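Getting rid of water rings and haze on a painted tabletop

July
by Lefteris Makris

Quick one, been meaning to write this up for ages. Painted white table, matte finish, family uses it for everything, and after a summer of iced drinks it looks awful. Rings, grey haze, that sticky patch where somebody did homework with a glue stick. You don't need to repaint. Not yet anyway.

What you need

Dish soap, plain, no moisturizer in it
Two soft cloths, one wet one dry
Baking soda
White eraser sponge (the melamine kind)
Wet/dry sandpaper, 2,000 grit. Only for bad spots
Small pot of matching paint if you still have it
Clear matte water-based topcoat, optional

That's the lot. Skip the spray polish. Silicone gets into the paint and then nothing sticks to it later, ask me how I know.

Step 1. Clear it and wash it

Everything off. Warm water, few drops of soap, wipe the whole top and not just the marks. Go with the long side. Rinse the cloth a lot. Second pass with clean water or you get soap film, and soap film on matte paint looks exactly like the haze you're trying to get rid of. Dry right away.

Half the time this is enough and you can stop reading.

Step 2. Work out what kind of mark it is

White or cloudy ring: moisture in the finish. Usually comes out.
Yellow or brown ring: coffee, tea, rust from a can. Harder.
Shiny ring: the matte has been rubbed smooth. It's not dirt so no cleaner will shift it. Go to step 5.
Dark line with a rough edge: paint is cracked and water got under. Step 6.

Run a fingernail across. If it catches, it's damage.

Step 3. Cloudy rings

Hair dryer, low heat, keep it moving, a hand's width up. Couple of minutes. Stop if the paint feels soft. Let it cool completly before you decide it didn't work, the ring often fades while you're off doing something else.

Still there? Do it again tomorrow. Don't crank the heat.

Step 4. Brown stains and glue

Baking soda and water, thick paste, like toothpaste. Dab on. Leave it 11 minutes (my kitchen timer is broken and that's what it does, ten is fine). Wipe off with a damp cloth, no scrubbing.

For glue and crayon use the eraser sponge, wet, squeezed out. Light light light. It's a very fine abrasive and it will polish matte paint if you lean on it. Try the underside or a leg first. Rodica Radu wrote in last time to say she did her whole table with one of these and ended up with a shiny oval in the middle, so, be warned.

Rust stain from a can: lemon juice on a cotton bud, one minute, rinse well. Not on bare wood.

Step 5. Shiny spots

Sandpaper comes in now. 2,000 grit, wet, wrapped round something flat like a bit of cork. Tiny circles, hardly any pressure, five or six passes then dry it and look from the side. Light from a window is best. You want the shine gone and the color still there. If you see a different color coming through, stop, you're at primer.
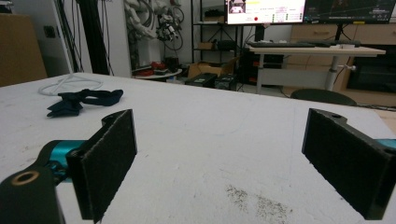
Feather out past the edge of the spot or you'll have a dull patch with a border. Wipe the dust up with a damp cloth. Let it dry before the next go, wet paint always looks more even than it is.

Step 6. Chips and cracks

Scrape off anything loose. Sand the edge so you cant feel a step. Thin coat of matching paint with a small brush, let it dry, another thin coat. Three thin ones beat one fat one. Fat ones sag and stay tacky.

No matching paint? Take a chip to the paint counter, they can scan it. White is never just white, don't guess.

Step 7. Topcoat, if you want one

Only if the table gets real use. Water-based, matte, foam roller. Oil-based goes yellow over white. Stir the can, don't shake it, bubbles. Roll one way, don't go back over it once it starts to drag. Two coats, light sand in between with a worn-out bit of the same paper.

Then leave it alone. You can touch it in a couple of hours but it's not hard yet. Give it a good long while before hot mugs, check the can, they all differ. Use coasters after that. Felt pads under lamps and plant pots too, rubber feet leave marks on fresh paint and those marks do not come out.

One last thing, if the table is old and you don't know what the paint is, test for lead before any sanding. Kits are cheap.

Related
Squeaky drawer runners, wax or soap?
Stripping a chair without wrecking the joints
Which foam roller for small jobs
Loose table legs: glue, dowel or bracket
Getting candle wax out of wood grain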